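Graneo bread knife, 8 inch: four months on

I bought the Graneo in April after the old knife gave up on a sourdough crust and went through my thumb. Isla Dunstan, who bakes for the café in Flaltstead, swore by hers, and she still has all her fingers.

First, the good. It cuts bread. You would think that was a given, but I have owned 2 that merely upset it. Crusty loaves, soft rolls, a Victoria sponge split for jam: all fine, and very few crumbs. Tomatoes too, if you can't be bothered to fetch the right knife.

The handle is another matter. It's shaped for a larger hand than mine, or possibly a paw, and after 4 loaves in a row I get a sore patch at the base of the finger. 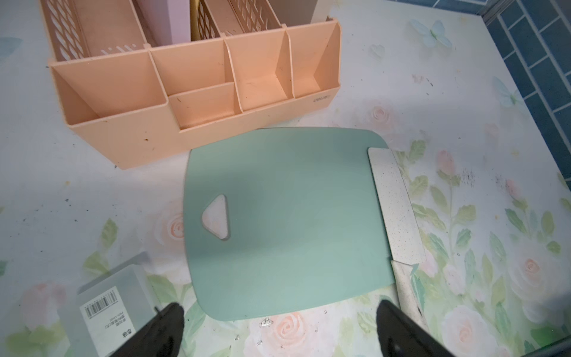
The box promises 92 teeth. I have not checked. It also says dishwasher safe, which my Tellus took as a challenge, and there's now a dull bloom near the tip. Wash it by hand and hide it from guests who help.

Would I buy it again? Yes, grumbling. Four stars, one held back for the paw.

Kiri Pryor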